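Industrial lot in Vanarlow – does the job creation condition run with the land?

Asked by Illia Zhuravel, Jan 15, 2026

We are looking at buying a serviced lot in the Vanarlow business park from a numbered company that never built on it. The town sold it to them at a reduced price. The original agreement has a performance clause: 34 full-time positions within 4 years of closing, or the town can buy the lot back at the price it was sold for. The clock runs out in May. Our lawyer is away until next week. If we buy, do we inherit the clause, and do we get a fresh start on the dates?

3 answers

Qistina Entili

Pull the title before anything else. A promise in a purchase agreement binds the two parties who signed it. An option to repurchase registered against the lot is a different matter and will normally bind a later buyer who takes title with it showing. Towns that discount land nearly always register. 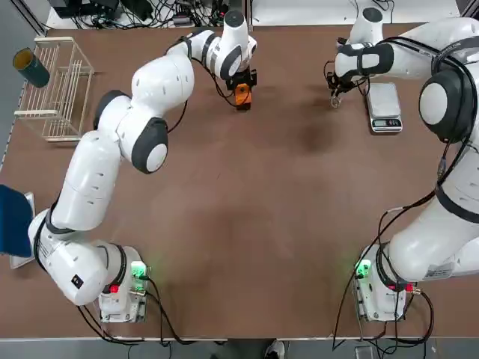 The dates do not reset on a resale. You would need an amending agreement signed by the town, and in most places that goes to council in open session, so allow for the meeting schedule and the report deadline ahead of it. Ask for three things in writing: consent to the transfer, a new completion date, and a definition of "full-time position". Some agreements count hours worked over the year, others count names on the payroll on a set day. Seasonal and agency staff are often left out of both.

Also check whether the buyback price includes improvements. If it is the bare land price, your lender will want the option postponed behind the mortgage.

Decha Klinhom

We went through this at Mangundap with a lot half that size. Council gave us an extra two years but wanted a deposit held until the building permit was issued. Staff were fine to deal with. Call the economic development office first, not planning, they just send you back.

Ratih Setiawan

I would walk away. 34 jobs is a lot for a small shop.

Comment from Illia Zhuravel: Thanks. The option is registered – found it this morning. Will ask about the extension before we sign.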